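**Oiling worktops: is the yearly ritual worth it?**

**gukthorpe_lad** | 13 Feb 2003

The chap at Hanberg says my new wooden worktop needs three coats of their oil before use, then another every month for life. He also happens to sell the oil. Has anyone left theirs alone and lived to regret it?

**Philomena Dolan**

Every month is sales talk. I did two coats when ours went in last July and haven't touched it. I'm not convinced the second did anything. Plain block-style top, same sort of look as this:

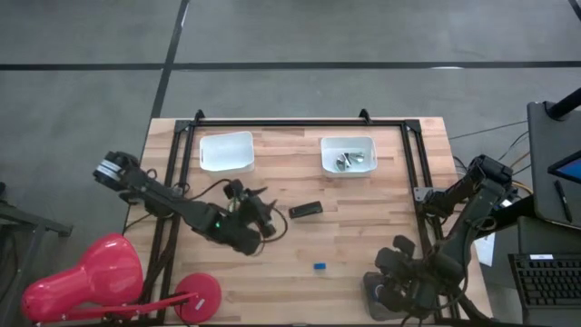 **Fankhauser_B**

Two coats and then nothing might do for a desk. Round a sink I'd want to see it after a few winters before I took anyone's word. Ours went black behind the taps and it had been oiled "properly" by the fitter, so make of that what you will.

**Philomena Dolan**

Then the oil didn't save it, did it? You're arguing my side.

**Fankhauser_B**

No, I'm saying the fitter skimped. Different thing. The end grain was bare when I pulled the tap out.

**gukthorpe_lad**

What about knots? Pinevel's leaflet claims they "drink" oil and need extra. Sounds like a way to shift another tin. Pale wood, one darker mark, nothing dramatic. 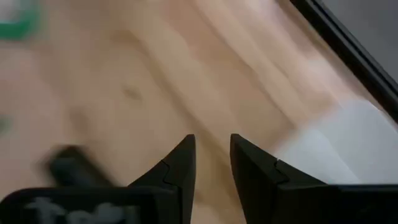

**Berisha**

Leaflets say all sorts. I gave the knots on mine the same wipe as everything else, and wiped off what was left after 20 minutes or so. Do the sink cut-out and the underside first though, that's where I'd spend the money.

**Fankhauser_B**

Agreed on the cut-out. Still say once a year.

**Philomena Dolan**

Still say prove it.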